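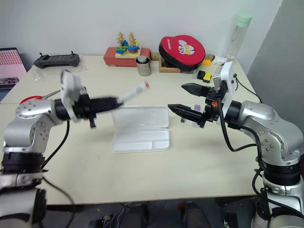 Leonardo Ruggiero objected, at the end of the previous lecture, that an arm which is doing nothing should not need to be learned at all: one could simply switch it off until it is wanted. The objection is a fair one, and these notes take it as their starting point. The difficulty is that in most two-arm tasks no signal says when an arm is wanted. The controller has to infer it from the same observations it uses for everything else, and stillness must be learned along with motion.

Jadstead Graduate Course in Robot Learning
Lecture Notes, Unit 4: Idle Arms in Two-Arm Imitation Learning

4.1 Setting

We consider two arms that share one table, each ending in a two-finger gripper. A demonstration is a sequence of observations and commands. The observation at time t contains the camera views and the joint positions of both arms. The command at time t contains a target for the left arm and a target for the right arm, which we write as l(t) and r(t). Gripper opening is treated as one more entry in each target.

The policy is trained by imitation. Given the current observation, it predicts a block of future commands, called a chunk, of length H. All results in this unit use H = 16. Students who have not met chunked prediction should review the notes for the unit on sequence policies before reading further.

The running example is the pencil case task. An open white plastic pencil case lies near the center of the table. One gripper holds a marker, and the marker is to be placed in the shallow tray, after which the lid is to be closed. In the moment shown at the head of these notes, the left arm is moving with the marker closed in its gripper, while the right arm is still, with its fingers spread apart. The tray is empty. This is an ordinary moment in a two-arm task, and it contains the whole problem of the unit: at this instant the two halves of the command vector have very different characters.

4.2 Why stillness is hard to learn

Let us call an arm idle over an interval if its target changes by less than a small threshold throughout that interval. The threshold is set separately for each joint, above the level of sensor noise. In the Trirkum set, the training data used throughout this course, long idle intervals are found in every task. Operators tend to act with one hand at a time, even when the task would permit both.

Three effects follow.

The first is imbalance. Suppose the training loss is the mean squared error over both arms. During an idle interval, the idle arm contributes almost nothing to the loss once the policy has learned to copy its present position. Averaged over a whole demonstration, copying the present position is a very good answer. The policy therefore settles on it early in training. The short intervals in which the arm begins to move carry little weight, and they are learned late or poorly. At run time the arm remains parked when it should begin to move. Students will hear this called the frozen arm.

The second is leakage. The two targets are predicted by one network from one set of features. When the left arm moves, the features change, and a small part of that change appears in the prediction for the right arm. The result is a slow drift of the arm that should be still. Drift of this kind is easily missed on a plot of the error, where it looks like noise. It matters a great deal on the table, where an open gripper a short distance from an object may come to touch it.

The third is ambiguity of waiting. A demonstrator who waits has a reason: the other hand has not yet finished. The recorded data do not contain the reason. Two observations that look nearly the same may be followed by waiting in one demonstration and by motion in another. A policy trained on the mean will produce a motion between the two — a hesitant creep toward the object that no demonstrator ever performed.

It should be noted that these effects pull in different directions. Raising the weight on moving intervals reduces freezing but tends to increase drift. Adding a penalty on all motion does the reverse. A method that treats both arms alike at all times can only trade one fault for the other.

4.3 The method

The method studied here was developed by the Sartori group and is distributed with the Plelel training library. It has two parts.

Part one: an activity label for each arm. For every step of every demonstration, each arm is marked active or idle by the threshold test in Section 4.2. The labels are then smoothed so that very brief pauses within a motion are not marked as idle. The smoothing window is 4 steps. The labels are computed from the recorded commands, and no human annotation is needed. We write m(t) = 1 when an arm is active and m(t) = 0 when it is idle.

Part two: a separate output for activity. The network predicts, for each arm and each step in the chunk, the probability p(t) that the arm is active. It also predicts a target, as before. At run time, if p(t) is low, the arm holds its last commanded position exactly. If p(t) is high, the arm follows the predicted target.

The loss for one arm is

L = sum over the chunk of [ m(t) * E(t) + b * C(t) ]

where E(t) is the squared error of the predicted target, C(t) is the cross-entropy between p(t) and m(t), and b is a constant. The squared error is counted only when the arm is active. The network is no longer rewarded for copying the present position, which addresses imbalance. The holding rule removes drift while the arm is judged to be idle, which addresses leakage. Ambiguity of waiting is moved into the activity output, where uncertainty can be expressed as a probability and need not be expressed as a motion.

Students should compare this with the proposal reported at the start of these notes. The arm is in effect switched off, but the switch is itself learned.

4.4 Choosing when to switch

A single cutoff on p(t) performs badly. Where the probability lies near the cutoff, the arm alternates between holding and following, and the motion is visibly rough. Plelel uses two cutoffs. An idle arm becomes active only when p(t) rises above the upper one, and an active arm becomes idle only when p(t) falls below the lower one. Between the two, the arm keeps its present state. In addition, a change of state must be supported by 3 consecutive predictions before it is carried out.

This introduces a short delay at the start of each motion. In the pencil case task the delay does no harm. In tasks where one arm hands an object to the other it can matter, and the upper cutoff should then be lowered for the receiving arm.

A further point concerns gripper commands. A gripper may close while its arm stays in place, and an activity test based only on arm joints would mark this interval as idle. The closing motion would then be left out of the loss, and the policy would never learn to grasp. Gripper opening must be included in the test, with its own threshold. This error has been made more than once in student projects, and it is not obvious from the loss curve.

4.5 Results

The Trirkum set contains about 3,000 demonstrations. The comparison reported here was run at Jadstead with the same network, the same data and the same number of training steps for the standard loss and for the method of Section 4.3.

Freezing became less frequent in every task. The improvement was largest where one arm waits for a long time before its first motion, as the arm that closes the lid must do. Drift during idle intervals was removed almost entirely, as one would expect from the holding rule.

Success on the complete task improved less than either of these measures alone would suggest. Many remaining failures were failures of placement: the marker came to rest across a ridge of the tray, or against the rim. The activity output has no bearing on such errors. A method should be judged on the fault it was designed to correct, and students are asked to report freezing, drift and task success separately in their written work.

One new failure was observed. In a small share of trials both arms were judged idle at the same time before the task was complete, and neither became active again. Under the standard loss, drift will sometimes carry the arms out of such a state by accident. Under the holding rule nothing changes, the observation stays the same, and so does the prediction. The present remedy is to lower both upper cutoffs gradually whenever both arms have been holding for longer than any joint pause in the training data. It is a practical measure and has no firm theoretical basis.

4.6 Limits of the approach

The activity label is binary. Some useful behavior lies between motion and stillness, such as an arm that steadies a case while the other presses down on the lid. The steadying arm barely moves, yet the force it applies is part of the task. By the threshold test it is idle, and its small corrections are discarded. Where force readings are available, they should enter the test. Position-only data give no good answer at present.

The method also assumes that idle intervals in the data are intended. If an operator paused to adjust a grip on the controls, the policy learns that pause as well. Long pauses in which both arms are idle should be reviewed and, where appropriate, trimmed before training.

4.7 Preparation for the laboratory session

Students should bring a trained policy with the activity output enabled and a plot of p(t) for each arm over one complete held-out demonstration. The plot should mark the labeled active intervals so that early and late switching can be told apart. Code for the label computation is in the Unit 4 folder of the course copy of Plelel. The gripper threshold in that copy has been left blank and must be set before the labels are generated.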